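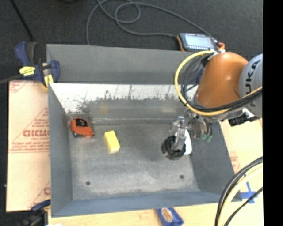

Keeping small things in a big metal bin
Workshop tips by Joon-young Byun
3rd January

In my workshop there is one big bin of gray sheet metal, and for many years it was the place where everything went that had no other place. When I wanted the tape measure, I put my arm inside up to the shoulder and moved things around until I felt it. Last January I finally made some order in it, and a few readers of the Dridlow newsletter asked me to write down how I use it now. I am not a professional organizer. I only repair chairs and small tables.

Fewer things, with space between them

My most important rule is that the things in the bin should not lie on top of each other. A deep bin invites you to fill it to the top, but the sides are sloping, so everything slides to the middle and becomes one heap. I keep only the floor of the bin covered, and even there with free space between the pieces. My limit is 5 things for one job. When the job is finished, they go back to the shelf and the bin waits for the next job.

For my wife this looks like a waste of a good bin. I understand her. But I find the tape in two seconds.

Choose the bright one

If you have a choice in the shop, take the tool in a strong color. On a gray floor, an orange or red tape measure and a yellow block can be seen from the other side of the room. Black things are more difficult. A roll of black tape disappears in the corner where the wall makes a shadow, and white ones are only a little better when the floor is worn pale. I put a ring of yellow paint on my black handles. One small can of paint from Gramberg was enough for all of them, and I still have half.

How to lay down a tape measure

Put it with the flat side down, if it has one, and with the blade fully inside. Do not throw it. The case is strong but the little hook at the end of the blade bends easily, and a bent hook gives you a wrong measure every time. I once cut a shelf board of 300 mm too short by the thickness of a coin, two times, before I looked at the hook.

Keep it away from magnets also if you have a lock that is made of steel, because the dust of iron goes inside and then the blade makes a bad sound when it comes back.

Rolls and cups

A hollow round thing should stand on its flat end, with the opening up. Then you can put one finger in the hole and lift it out, also with a glove on. If it lies on its round side it rolls to the lowest place and you need the whole hand.

Do not use the hole for keeping screws. I did this for a long time. You lift the roll and the screws stay behind, all over the floor of the bin.

Holes in the floor of the bin

Some metal bins have small round holes in the floor. Before you close them, think a little. They let the sawdust and the water go out, and they are useful if one day you want to fix the bin to the bench with two screws. But very small parts can fall through. I lay a piece of thin felt over the holes when I work with little nails, and take it away after.

Scratches and worn places

A metal bin which is used will be scratched, and the paint goes away first on the back wall and in front, where the hands and the tools arrive. This is no problem if the place is dry. Wipe it with a dry cloth, then with a cloth with a few drops of machine oil, then again dry. Do not use the rough side of the kitchen sponge on the painted part, it makes the surface dull and afterwards the dirt stays better.

For old glue I warm it with a hair dryer and push it off with a plastic card. Yellow spots from varnish I leave where they are. I tried vinegar, I tried soda, and the spots are still with me.

Where to stand the bin

Mine stands on a pale table at the height of my hip. On the floor it was bad for the back, and it collected everything that fell down. If there is carpet in your room, put the bin on a table or a board, the metal corners leave marks that do not come out. A light table top helps also for the eyes, you see at once when a screw has jumped over the wall.

High walls make a dark side. Turn the bin until the lamp shines to the corner that you use most. I have a cheap clamp lamp from the market in Tolitach and I move it from left to right through the day.

One evening in the week

I take out all, turn the bin over a sheet of newspaper, and knock two times on the bottom. The last time I found a drill bit, some dry glue, and the pencil I was blaming my nephew for.

Next month I write about wood glue, and which bottles can be opened again after the winter.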